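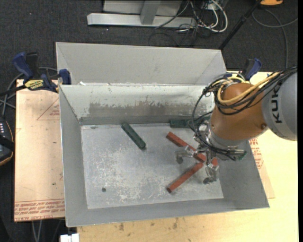 FOR IMMEDIATE RELEASE
Tue 20 May

Jemport Police to residents: yes, we heard the hum too

JEMPORT – Hi, everyone. Niamh Ó Conaill here, from the public information desk at the Jemport Police Department. If you called us overnight about a low humming sound, thank you, and I'm sorry if you sat on hold. We took 99 calls between 11 p.m. and 4 a.m., and on a normal weeknight I'd be surprised if we got a tenth of that (most of them about parking).

I want to go through what we know so far, because I've been reading the neighborhood pages over my coffee and some of you have already settled on an earthquake!

The first calls came from the streets along Cultlow Creek, on the east side of town. People described a steady hum, low enough that a few felt it in the floor before they heard it. By midnight we were getting the same report from the Tunamville line, and our neighbors at the Tunamville dispatch center told us their phones were going too. It faded a little before 4 a.m. and we haven't had a new report since.

We sent two patrol cars out to drive the creek road and the truck route. Officers heard the hum at several stops and couldn't pin down a direction, which I'm told is pretty common with low sounds at night. They found no damage, no smoke and no injuries. The fire department checked for gas at the addresses where callers asked for it and got normal readings at every one.

So where's it coming from? I don't know yet, and I'd rather say so than guess. We've asked the electric company for its overnight records from the Cultlow substation, and we've asked the rail yard for a list of any engines left idling. The county is also checking whether any contractor had a permit for night work. I'll pass along what they tell us when they tell us.

A few of you asked whether this is the same noise we had last October. That one came from a failed fan on a grain dryer, and it was higher pitched and only carried a few blocks. I've saved those reports and our investigators are going to look at them next to the new ones, but please don't go knocking on the dryer owner's door. He's had enough of that.

If you hear it again, please don't use 911 unless somebody is hurt or you smell gas. Call the non-emergency line and press 2 for noise reports. Tell us your nearest cross street, what time it started, and whether it's louder indoors or outside. Recordings are welcome, although most phones don't pick up low sounds very well, so don't worry if yours is mostly your dog.

Residents on the Tunamville side should keep calling their own dispatch center. We're swapping reports with them, so you don't need to call both of us.

I'll put out another update at 5 p.m. today on the department's page, even if all I have to say is that we're still waiting on records. Printed copies will be at the front desk for anyone who doesn't do the internet.

Media contact: Niamh Ó Conaill, Public Information Desk, Jemport Police Department

Incident reference: 1332

###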